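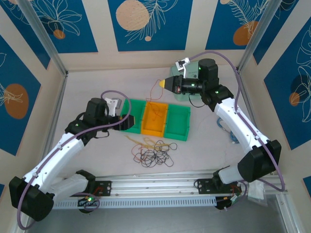

4. What people do with a life ring when it's right in front of them

4.1 Getting the walks done

I'd planned to spend the whole season at Windby, and then the car park was closed for resurfacing and I ended up splitting my time between Windby and Vullberg. I grumbled at the time. It did the study a favour, though, as the two beaches are laid out so differently. Windby is one long straight run of sand with the rings on posts at the top of each path, and Vullberg is a bay with a slipway in the middle and the rings bunched up at either end (why they're bunched up like that I never found out -- the parish files from the relevant years are missing).

On each visit I picked a ring, sat down within sight of it and wrote down everyone who went by within arm's reach. That gave me 3054 passers-by over the season. For each one I noted whether they looked at the ring, touched it, read the board underneath or did none of those. I left out anyone under a parasol or pushing a buggy uphill, because I couldn't see faces well enough to be fair to them. Dogs I didn't record, although I was tempted!

A second coder, Capucine Barbier, sat with me for the January sessions, which were cold and very quiet, and we compared notes in the café afterwards. We disagreed mostly over what counts as a look. Capucine wanted the head to turn, and I'd been letting a flick of the eyes through. We went with the head turn and I recoded my earlier sheets to match, so the figures in this section are all on the stricter rule.

4.2 Talking to people

Counting heads only gets you so far, so I also stopped people on their way back to the road and asked them a few questions. I got 121 usable conversations out of this. I say usable because a fair number drifted off into parking charges and never came back.

The first question was simply where the nearest ring was. People who'd walked straight past one were often quite sure there wasn't one on the beach at all. A woman who swims at Vullberg most mornings pointed me to a post that was taken down years ago. I liked her answer a lot, as it suggests regulars carry an old map of the place in their heads and don't refresh it, and I come back to this in Section 6.

Then I asked what they'd do if somebody was in trouble beyond the breakers. Nearly everyone began with going in themselves. They'd say it very quickly, too, and then slow down and start adding bits: well, I'd shout first, well, I'd send my son for help. I tried not to prompt, but I'm sure my face gave me away now and again. Only when I asked what they'd take with them did the ring come into it, and for plenty of them it still didn't.

I should own up to a problem with that question. Standing on dry sand being asked about a rescue by a stranger holding a clipboard is nothing like being in one, and I wouldn't put much weight on what anybody says they'd do. What I do trust is the order things came out in. The ring came late, even among people leaning on the post it hung from.

4.3 The throwing line

The lines fitted at Windby are 30 metres long. Those at Vullberg are 50. I'd expected people to prefer the longer one and they did, on paper, but when I let them handle a coil (a spare, on the grass, well back from the water) the longer line got into a muddle far more readily. Several people laid it down and started again. One man, who told me he'd worked the Maurya ferry for most of his life, flaked it out beautifully and then gave me a telling-off about how it had been stowed. He was quite right.

I haven't got timings for any of this. I did start with a stopwatch, but people turned it into a race, and a race wasn't what I was after, so I stopped. Anyone repeating the work with a proper timing set-up would be doing me a kindness.

4.4 The boards

Windby got new boards part-way through, designed by Gurnida, with bigger lettering and a location code so that callers can say exactly where they are. I thought I'd see a jump in people reading them. There was a small one in the first fortnight and then it faded. My hunch is that locals were looking at the newness and visitors had nothing to compare it with, but the visitor and local groups overlap a good deal in my sheets -- people with caravans fit neither box -- and I wouldn't push it any further than a hunch.

The location code is another matter. Of the people who stopped at a new board, almost all could tell me afterwards that there was a code, even if they couldn't repeat it. Some had taken a picture of it on their phones. I hadn't thought to put that on my sheet, so it's written in the margins wherever I spotted it, and I've left it out of the tables in Section 5.

Figure 4. Two robot arms with a three-compartment plastic tray between them; thin black cords in front of the tray.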